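Simulated cell day! I finally rebuilt the Jilero scene from scratch, and I'm so happy with how the setup went that you're getting a whole thread.

First job was the arm's mount. It sits on a tall pedestal at the left of the table, and I spent most of the morning on its height (31 saves, I checked). Too low and the elbow folds into silly shapes. Too high and the wrist runs out of room over the wood.

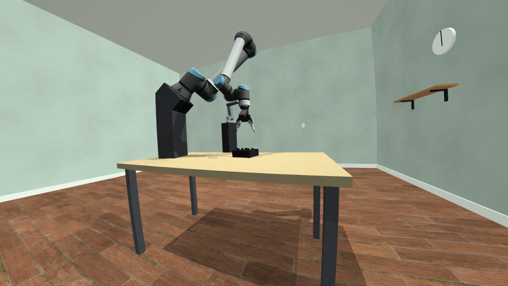
Next up, joint limits. Yoon-hee Kong sent me her checklist back in January and I still use it line by line - zero every joint, move one at a time, write down where it complains. Boring and wonderful!

Then I run the gripper open and closed 150 times with nothing in it. If the two fingers drift apart in the sim, I want to know before there's a part between them.

After that comes the parked pose. I like the arm folded up high over the table with the fingers hanging well clear, so I can move things on the tabletop without a collision warning every time.

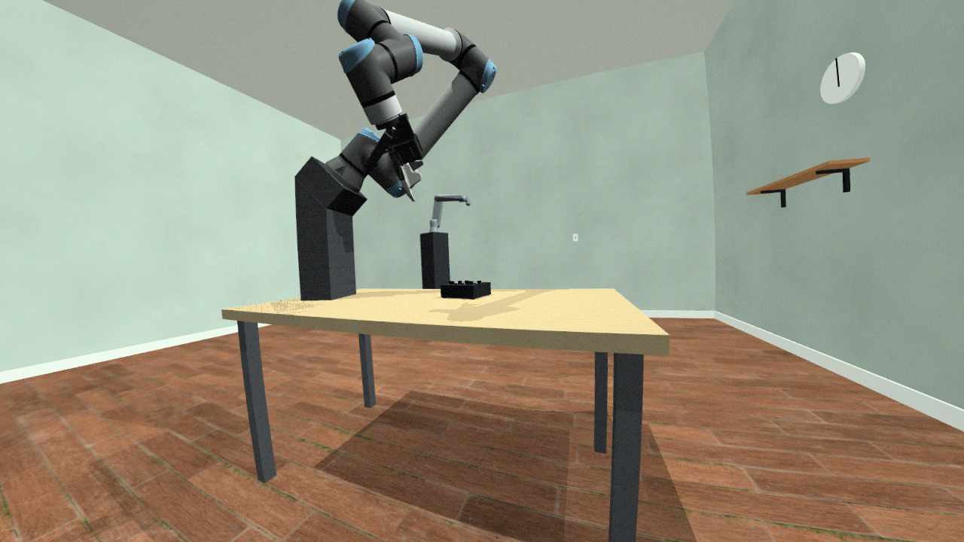
Vol. 25, p. 677

Wrist camera next, my favorite part!! I line it up on the little slider panel. It has small labels and tiny scale marks, so it tells me fast whether the view is sharp enough. The labels read upside down from the wrist and I've left it that way, my code flips them later.

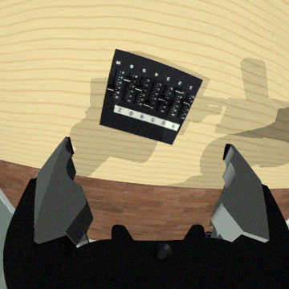 Shadows got their own pass too. Magdy Zerouali talked me into softer ones and he was so right - the edge finder stopped chasing dark patches on the wood.

Still to do: finger friction, and a better name for the save folder than "Nalon final final".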